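Home Tech | Features

Can a Robot Put My Kitchen Away Yet?

I went looking for a machine that does chores. I found a lot of arms. 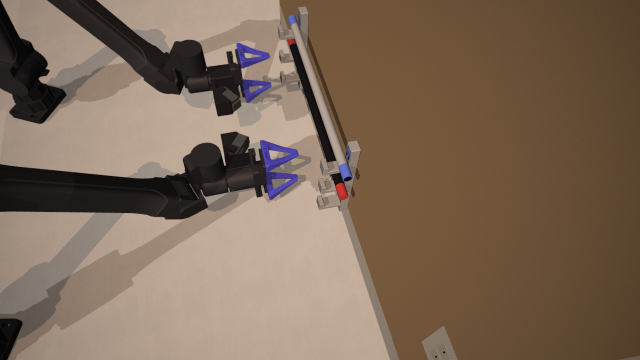 So can you buy a robot today that will tidy a whole house without help? Not one I'd spend my own money on, and I've spent most of November asking people to change my mind.

I should say where I'm coming from. I hate putting things away. I don't mind cooking, I sort of like mopping (I know), but the part where every object in the house has to go back to its own little spot makes me want to lie down on the floor. So when my editor asked if I'd like to find out how close the machines are, I said yes before she'd finished the sentence!

My first stop was Tollberg, a small outfit that works on two-armed robots for benches and countertops. A lot of their practice goes on inside a computer. The task they showed me was a rack at the side of a table with two long rods in it, one black with red caps and one light gray with light blue caps, and a pair of black arms with blue triangular fingers to do the handling. You and I would have a rod out of there while talking on the phone. For the arms it's a proper problem. A long thing swings when you hold it at one end, and if you grab it with two hands, both hands have to agree about where it's going.

They ran the job 972 times in simulation the week I visited, and the arms got it right in 70 percent of them. I thought that sounded great. The engineer next to me made a face like I'd complimented his burnt toast. Think about it in your own kitchen, he said – three plates out of ten on the floor.

Fair enough.

What surprised me was how much of the trouble is in the last inch. Reaching across a table is pretty well sorted out. Closing two fingers on something narrow, when a clip is in the way and there's another rod lying right alongside, is where the hours go. I kept thinking of my broom closet, where the mop and the broom and that extendable duster I've used twice all lean on each other, and whichever one I want brings the rest along with it.

Shop floors are further ahead, and I got a look at one on the drive home. Plonditz makes curtain hardware, and they've had an arm loading poles into packing trays for a little over a year. It works a full shift and it's good at it. It also gets the same poles, in the same place, under the same lights, all day long. The shift lead told me they once moved a tray stand over by the width of a hand and lost most of a morning to it. My kitchen gets rearranged more than that by one person making a sandwich.

Then there's the money. The cheapest home helper I could find that does any lifting at all is the Oltura, at $2,878, and I had one on loan for nine days. It carried laundry down the hall like a champ. It could pick up a sock, a sponge and a TV remote, and it would put them in a bin if the bin was where it had been the day before. On Sunday I asked it to return a rolling pin to the drawer and it held the thing in the air for so long that I made coffee and came back. The rolling pin did get into the drawer, in the end. The drawer then wouldn't shut.

I liked it anyway! There's something lovely about walking into a room and finding the socks gone. But I was also spending a good chunk of every evening getting the house ready for it, clearing the floor and moving chairs, and at some point you do start to wonder who's helping whom.

The most useful thing I read on all this was the Majumder report, 188 pages on household tasks, which I took to bed with me over several nights. It sorts chores by how much the objects change from one day to the next. Vacuuming is at the easy end, since floors stay put. Putting away groceries is way down at the other end, next to making a bed with someone's cat in it. Racks and hangers and shelves land in the middle, and that's the part I'd watch. A rack gives everything a fixed home, so at least half the question is answered before the arm moves.

I've put up a rack for the mop and the broom, by the way. Took me ten minutes with a drill. The duster still falls out.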